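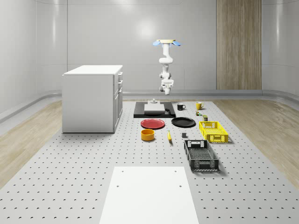
About Vadwood

Hi, and thanks for clicking on the page most people skip! I'm the owner of Vadwood, a small sewing and mending school in Flirnville. I teach most of the classes, I answer the email, and I'm the one you'll hear humming while you try to thread a needle. If you want the class list, it's on the other tab. If you want to know who you'd be spending your evenings with, keep reading.

What we teach

We teach grown-ups how to sew and fix clothes. Hems, buttons, zippers, patches, darning, taking in a waistband, letting out a waistband (very popular in January), and after that the bigger stuff like skirts, pajama pants and simple shirts. We also run a curtain class twice a year, and it fills up faster than anything else on the calendar. I have no idea why. People feel strongly about curtains.

What we don't teach is fashion design. I get a lot of notes from folks who want to draw a collection and learn how to show it, and I always write back and say we're the wrong place. I can show you how to put in a sleeve so it doesn't pucker. I can't tell you what's going to be in the stores next fall, and I've been wearing the same three cardigans for years.

How it got started

I learned to sew from my grandmother, who did alterations out of her dining room in Altdale. She had a black machine with a knee lever and a cookie tin full of bobbins, and I was allowed to sort the buttons if I kept quiet. I did not keep quiet, but she let me sort them anyway. By the time I was in middle school I was doing the pinning, and by high school I was hemming prom dresses for girls who wouldn't otherwise have talked to me.

Then I went off and did other things for a long time. I worked in a hardware store, I worked in the office of a moving company, and I sewed at night for friends. It was always the same call – can you just fix this one thing? – and I'd say sure, come over, and while I was fixing it I'd show them how. Half of them got interested. A couple of them bought machines. One brought her sister, and her sister brought a coat with the whole lining hanging out, and we spent a very happy rainy weekend on that coat.

So I started a class at my kitchen table. It was 2 students and one iron. I charged them the price of a pizza, and we ordered the pizza, so you can work out how that went as a business plan.

The name comes from a street sign, by the way. There's a Vadwood Lane behind the place where I rented my first real room. I needed something to put on the form at the county office and I could see the sign from where I was parked. I've grown to like it.

The first real room

It was over a bakery, up a very steep staircase, and it smelled like cinnamon until noon and like floor cleaner after that. I hauled the machines up those stairs myself. The outlets were all on one wall, so everyone sewed in a row like we were on a bus. We blew the fuse whenever somebody ironed while the bakery ran its big mixer, and after a while we just learned to listen for the mixer.

I signed the lease in July with 2,000 dollars in savings and a pretty shaky idea of what insurance was. By the first frost we had a waiting list for beginners. I still can't say exactly what did it. I'd put up flyers at the library and the laundromat, and I think the laundromat was the one that worked, because people standing there with a ripped sheet in their hands are in the right frame of mind.

We've since moved downhill to a ground floor spot, with outlets on all the walls and a door wide enough for a stroller or a wheelchair. I do miss the cinnamon.

How a class goes

Classes are small, some 10 people at most. I tried bigger and I hated it. You end up with a line of people waiting for help, all holding a jammed machine and looking sad, and I'm running back and forth like a waiter.

We start on time, but if you come in late nobody minds, just hang up your coat and sit down. I'll do a short demo at the big table, then you go off and try it, and I come around. There's no homework. People ask for homework sometimes! If you're one of those, I'll happily give you a strip of scrap cotton and tell you to sew straight lines on it until you're bored.

You'll rip out a lot of stitches. I want to say that right up front, since new students get so discouraged the first time. I rip out stitches every single day. I keep a seam ripper on a ribbon around my neck, and I've gone to the grocery store with it still on more often than I'd like to admit.

Evening classes have a tea break at 7:30. The tea comes from Cha, the little shop across the street, and they also let us hang our class sheet by their register, so if you don't like websites you can go read it there with something hot in your hand. Their ginger one is very good. Please keep your cup on the side counter and away from the fabric – we lost a nearly finished linen skirt to a cup of hibiscus and the whole room went silent.

What to bring

For the first beginner class, just bring yourself and your reading glasses if you use them. I have machines, thread, pins, scissors and plenty of practice fabric. If you own a machine and want to learn on that one, bring it, and please bring the foot pedal too. You'd be amazed how many machines show up without the pedal.

For mending night, bring whatever's broken, as long as it's been washed. Jeans, sweaters, tote bags, the dog's bed, your kid's stuffed rabbit. I have a soft spot for stuffed rabbits. Leather and tents I'll look at, but I won't make promises. Shoes, no.

A few things I feel strongly about

I think good scissors matter more than a good machine. Any machine that makes an even stitch will do you fine for years, but dull scissors will make you miserable from the first cut. And if someone in your house uses your fabric scissors on wrapping paper, you're allowed to be upset.

I think pressing is most of sewing. When a seam looks homemade, nine times out of ten it wanted an iron. I say this in every class and I'm sure the regulars mouth it along with me behind my back.

I also think a visible patch is fine. It's great, even! If you want your repair to disappear, I'll help you get as close as we can, and if you'd like a big yellow square on your elbow I'll help you pick the yellow.

And I don't believe in being born good at this. My own first skirt had the zipper in upside down. You had to step into it and zip toward the ceiling by way of the floor, sort of. My grandmother laughed until she had to sit down, and then she handed me the ripper.

Who comes

All kinds. Retired folks, nurses coming off a shift, college students with thrift store finds, a good number of dads before Halloween. We've had mothers and daughters sign up together, and we've had people who came in alone, barely said hello and now organize the potluck. You don't need any experience for the beginner class, and if you tell me you're hopeless with your hands I'm going to nod politely and pass you a needle.

We keep the classes to adults because of the irons and because of the hour. I do a short summer session for teenagers and the dates go up in spring. They're fearless, teenagers. They'll cut into a good piece of wool without even measuring it, and I have to go stand in the hallway.

Repairs and alterations

I take in a small amount of this on the side, mostly hems and zippers. I'm slow in prom season and slow again in December, so give me as much notice as you can. Wedding gowns I send on to a shop in Altdale that does them beautifully, and I'll give you their card when you stop by.

Donations

We love getting fabric, thread, buttons and old patterns. Cotton and wool are the dream. Please call before you drop off a machine, as the storage closet is full and I've promised myself I won't start on the bathroom. Anything we can't use goes to the quilters at the senior center, who can apparently use everything.

Come say hi

If you're not sure which class is right for you, stop in before an evening session and have a look around. The door's usually open from 5:30, and you can sit down at a machine and try a few stitches before you sign up for anything. Parking is free behind the building after six. Ring the bell twice if the door's locked, because I'm probably in the back with the steam iron going and can't hear a thing.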